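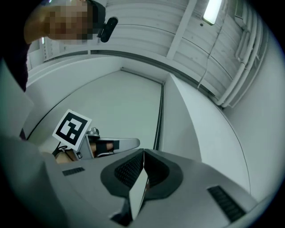 Most comparisons of hand-held grippers are decided before anyone picks one up. Somebody reads the data sheets, puts grip force, weight and price in a table, and the table picks the winner. I have made that table myself, and I no longer think it is much use.

Our group at Handavton spent the winter trying two hand-held designs, one from Flemau and one built in-house by Karim Soliman. Both are used the same way. A person holds the handle, does a task, and the recording is used later to train an arm. On paper the Flemau was better in every row. It was lighter, it closed faster, and it was rated for 4,000 cycles between services.

We collected 2,626 demonstrations, split evenly between the two. What I learned from them had very little to do with the rows in the table.

The first thing was fatigue. A gripper that feels light for five minutes can feel heavy after 30, depending on where the weight sits. The Flemau carries most of its weight ahead of the hand, and by the end of a session people were resting their wrists on the table edge. That changes the motion, and the arm learns the changed motion. Karim's design weighs more and nobody complained about it.

The second was the markers. If you track a gripper with a printed square marker, the marker has to stay in view of a camera, and people turn their hands in ways you don't plan for. Naima Lamrani went through the failed recordings from June onward, including our older ones, and most of them were tracking losses. A marker on a flat card, set at an angle, did better for us than one lying flush. I have never seen mounting angle listed on a data sheet.

The third was cables. A cable that catches on a sleeve once an hour will cost you more time than a slow finger.

So my view is that labs should stop buying on specifications and start buying on hours of use. Borrow the thing. Have the people who will hold it do almost 100 repeats of a dull task, then ask them whether they want to do it again tomorrow. If a supplier won't lend you a unit for that long, I would count it against them.

There is a fair objection, which Sandrine Marty has put to me more than once. Comfort is hard to measure, and a lab that buys on comfort may end up with whatever its loudest member likes. I accept that. We still keep the numbers, and a gripper that can't hold the part is out. But the numbers should only clear the field.

We are keeping Karim's design for now. The Flemau goes back on the shelf for short jobs – it is still the faster of the two.

Comments (3)

Driss Nasr
Same experience with front-heavy tools here. We taped a counterweight behind the handle and it helped a bit, until the tape gave out.

Aarne Harju
Did the same people use both grippers? If not, I don't see how you separate the tool from the operator.

Naima Lamrani
@Aarne Yes, everyone used both and we swapped the order halfway. The tracking losses were spread across all operators.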